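We use cookies to remember your region and currency. Accept / Manage settings

Grulness Soklow Two-Arm Bench Cell

Posted in June by Golshifteh Nazari

The Soklow is a two-arm tabletop cell for light pick-and-place work and for recording manipulation tasks. It ships as a bench, a front rail, two arms with grippers, a controller and three side panels. Assembly takes two people most of an afternoon.

Both arms bolt to the same rail, so the spacing between bases can be changed without recalibrating the table height. Rated payload is 2 kg per arm. Repeatability was within spec after more than 200 hours of running at our bench, with one retightening of the left base joint.

Cabling is external. Each arm carries its purple cable along the outside, the left one in clips, with slack left at the joints. It is quick to replace and easy to inspect, but the loops need checking before any program that swings an arm wide. Surplus length hangs at the tray under the rail.

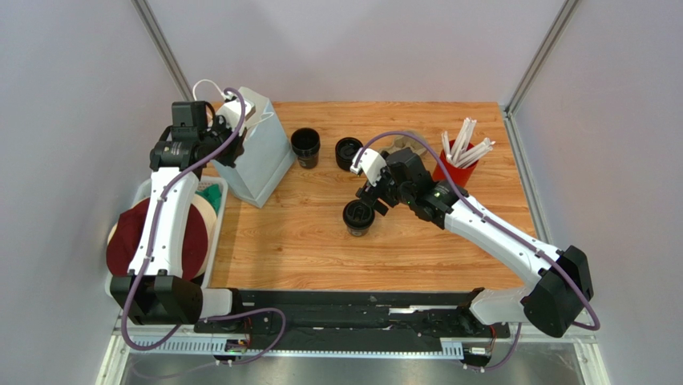

Workspace and task setup

The café set is a fair test of reach. Black cups, a pale paper bag with a white handle and a red cup of wrapped straws share the table, and the two-finger gripper comes down on a cup from above. The pale walls keep the background plain, which helps with dark objects. Soft goods such as hats can wait in a basket at the left end, within range of the left arm.

Straws are the hard item. The standard fingers close on a bundle more readily than on a single one. Ollier sells a narrow fingertip that fits the same mount.

Price and support

The cell lists at $1,825 per month on lease, minimum term 5 months. Farahani handles service and spare cables. Outright purchase is by quotation. Fingertips are treated as consumables and are not covered.

Comments

Ardalan Karimi
Does the rail accept a third base, or is the length fixed?

Golshifteh Nazari
Fixed length. A third base fits physically but the controller has no port for it.

benchrat
Ours needed longer clips at the wrist. Farahani sent them without charge.

t_oduya
Any word on software for the older controller?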